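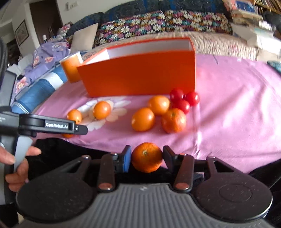
Fruit bowls used to be ordinary. My parents had one on the kitchen table all winter, and by December it was mostly citrus. You took an orange when you walked by. You didn't ask, and you didn't check the clock to see if it was snack time.

I think we should go back to that, and I think the way stores sell fruit now is part of what stopped us. At the supermarket in Gellberg where I do most of my shopping, oranges come in a net bag, all one size, with a sticker on each. The small ones go into another bag at another price and are sold for kids. Odd ones don't get put out at all. I asked the produce manager about it once and he told me people won't buy a mixed bag.

Maybe they won't. But I grew up in Wultham, where Reginald Hutchins sold fruit from his garage on Friday afternoons, and everything he had was mixed. You brought your own box and he filled it. Some of the oranges were the size of a softball and some would fit in an egg cup. The big ones were often dry, and the little ones were the best thing in the box. You learned to judge by weight and by the feel of the peel, and you learned it by getting it wrong a few times.

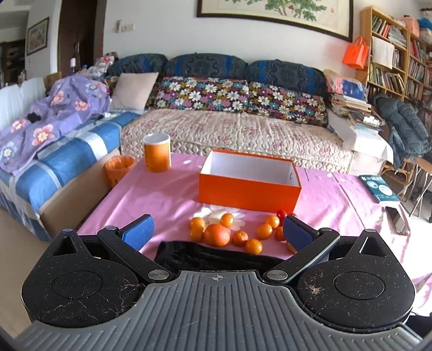

People tell me fruit left out goes bad, and they have a point. It does go bad if you buy it like canned goods and put it away for later. A refrigerator drawer is a good place to keep oranges and a bad place to remember them. I kept track one winter and threw out 5 bags from the drawer. The winter after that I kept everything on the table and threw out four oranges and half a lemon.

Tomatoes are a different argument, but I'd leave those out too. Cold takes the taste out of them. My sister in Sedgwick disagrees and we have stopped discussing it.

The other objection is cost. Loose fruit at the Gellberg store costs more per pound than bagged, and a family on a tight budget will buy the bag. I don't blame them. I blame the pricing. It can't be that hard to put out a bin of mixed sizes, charge one price by weight, and let people pick through it. The Saturday growers in Rasach do it from the back of a truck and sell out before noon.

Until the stores change, buy the bag if you have to. Just open it when you get home and put the fruit where people walk past it.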